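**Spending plan, laundry arm project (Mylene Gatchalian and Eduardo Layug)**

Oct 9, 2020

We started with 332 pounds and a list written by optimists. The arm and base were already ours, so the money was meant for "small things". Spare fingers from Skotach took the first 100.
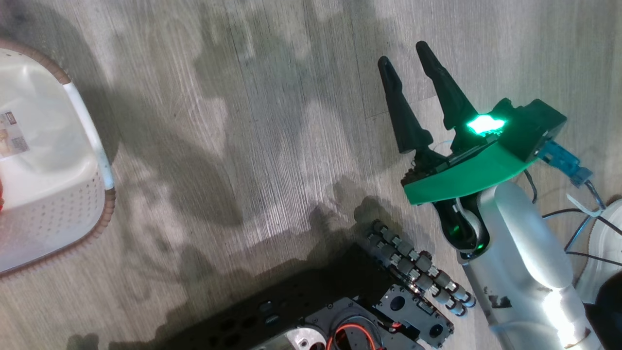 *Fig. 1. Gripper, open, with the basket to the left.*

Cables came next. Eduardo priced eight from Wornent and three from Matik, and we ordered the Matik ones - dearer each, but they exist in stock. Mylene wanted a second wrist camera. The budget did not.
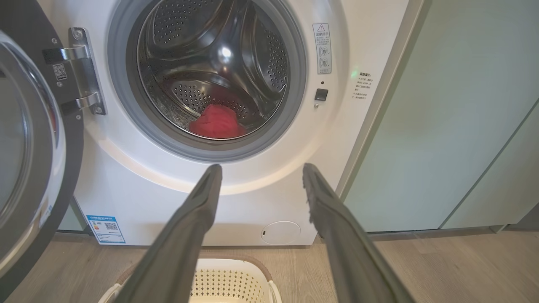
*Fig. 2. Wrist view of the washer with its door open and one red item in the drum.*

A washing machine was the one large thing we never had to buy, and we would like this noted in our favour. Lacson quoted for a practice drum on a stand, which cost more than our whole fund.

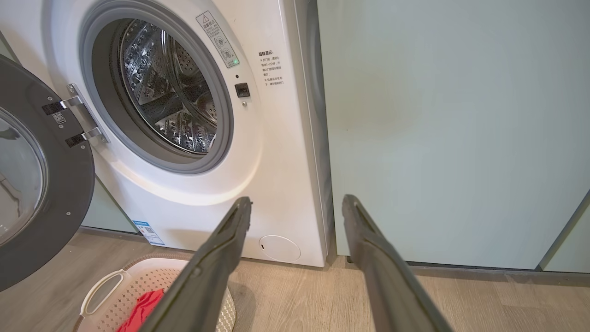

What is left goes on finger pads and a spare motor, both to be ordered by November. The second camera stays on the list under "later", next to the better laptop and the chair.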